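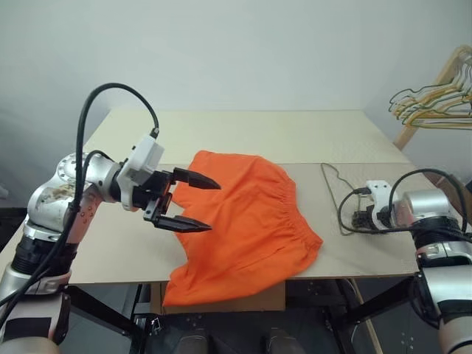

Feb 15, 2022
Hanger cell, bench 2

Started the day with the left arm. It had been faulting at the elbow since last week, always on the long reach toward the middle of the table. Pulled the log and found 11 of the same overcurrent code, nearly all in the afternoon. Checked the joint by hand with the power off and it turns freely, no grit. The scuffs on the elbow housing are old and only on the surface, so I left them.

The likelier cause is the cable. When the wrist rolls past a half turn the loop pulls tight, and the arm works against it. Gave the loop more slack at the lower clip and moved the clip back one hole. Ran the reach 500 times on the Jamton script at half speed with the gripper empty. No faults. Did not try full speed yet.

Cycle counter read 3,436 when I stopped. Next grease is due in March whatever the counter says - Recep has the cartridge in his drawer. 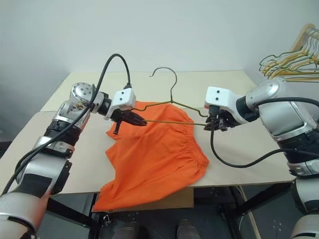
Entry by Birsen Oral, checked by Recep Başaran

Two-arm hold on the wire hanger. The thing to watch here is the two grippers pulling against each other. These hangers are thin and will bend before either arm complains. Dropped the closing force on both sides to the same value (281 in the Grarilov panel, no units shown) and saved it as a new profile. Old profile is still there under Correa, please don't delete it.

Redid the zero on both grippers before saving. Fingers closed fully, then open, then closed again, the way the Stakdale sheet has it.

Still to do:
Full speed run on the left arm with the new cable slack.
Check the wrist module screws on both sides, last done before the move.
New cardboard for the table once the corners start to lift.
Recep to look at the right arm cable where it drags on the table, and clip it up if there is room.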